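Speaker notes – "Living with Migraine: Before, During and After the Headache"
Community health evening, Turnotano Library, Wed 11 September
Speaker: Hafiz Jugah

Opening (keep it friendly, let people find their seats)

Good evening, everybody, and thank you so much for coming out. I know evenings are precious, and I know a few of you had a long drive from the Pasaribu side of the valley, so I'm going to do my best to be worth the gas. Before I start: if the lights bother you, please say so and we'll turn down the front row. I have had migraine myself since college, and I would never hold it against anyone who wants to sit at the back in sunglasses.

The first thing I'd like to talk about tonight is how much of a migraine happens outside of the headache. People hear the word and think of pain on one side of the head, and yes, that's very common, but it can be both sides, and for some folks the pain is the smaller part of it. Many people have a warning stage that can begin hours or even a day or two ahead. Yawning, a stiff neck, craving something sweet, feeling cross with the whole household for no good reason – my wife can spot mine before I can.

(Pause. Ask for a show of hands: who gets a warning stage?)
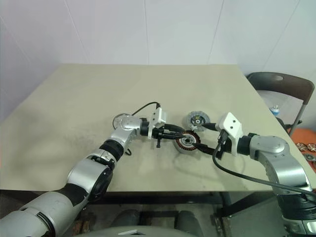

Then there is aura, which some people have and many people don't. It usually builds up slowly over several minutes and fades within the hour. Zigzag lines, a shimmering patch, a blind spot that spreads, tingling that travels up from the fingers to the face. Some people have trouble finding words. The first time it happens it can scare you half to death, and I want to be very clear here, so slow down and say this twice: sudden weakness, a drooping face, trouble speaking that is new to you, or the worst headache of your life that comes on in a flash is a reason to call 911. Please don't sit at home wondering if it might be migraine.

The headache itself, in adults, can last from four hours to three days if it isn't treated. Throbbing is typical, and so is feeling sick to your stomach. Light, sound and smells can all become too much. Moving around tends to make it worse, so most of us end up lying down in a dark room. And afterward comes the part I call the washed-out day, when the pain has gone but you feel slow and tired and a bit foggy.

(Sip of water. Check the time. If we're past the quarter hour, skip the story about the airport.)

Now, triggers. I get more questions on this than on anything else, and my answer is always a little disappointing, I'm afraid. Triggers are personal. Poor sleep, skipped meals, stress, hormones, weather, alcohol, bright or flickering light.

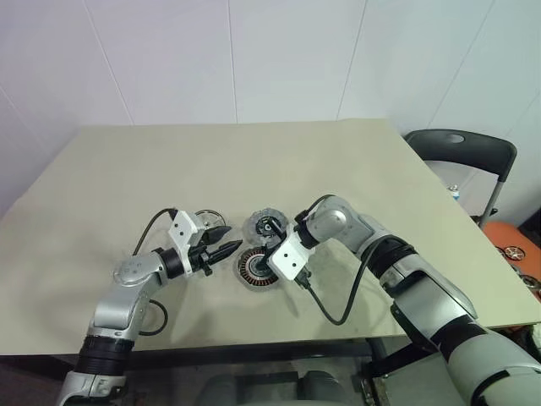
Work is a place where triggers pile up, and it deserves a few minutes of its own. Think through where you spend your day: the light, the noise, the smells, how you hold your neck, whether you get lunch on time. Even surfaces matter to some people. A pale tabletop against a white paneled wall, like the one on the slide, can throw back a lot of light if there's a strong lamp overhead, and somebody who is sensitive to glare may do better with a softer lamp or a seat turned another way. Small changes are worth asking for, and most supervisors are kinder about it than you'd expect.

The diary. Hold up my own, the battered blue one. It has 138 entries in it and I'm rather fond of it. Write down the day, when it started, what you took and when, how you slept, and what you ate or missed. Keep it short or you'll give up by January (I did, twice). Bring it to your appointment, since it tells your doctor far more than your memory will.

One more caution, on pain relievers. Taking them too many days a month can bring on headaches of its own. If you're reaching for them more than a couple of days a week, have that talk with your doctor or pharmacist – there are preventive treatments as well, and plenty of people never get offered them simply by never mentioning how often they hurt.

Questions next. Diary sheets are on the table by the door, and the large-print ones are underneath.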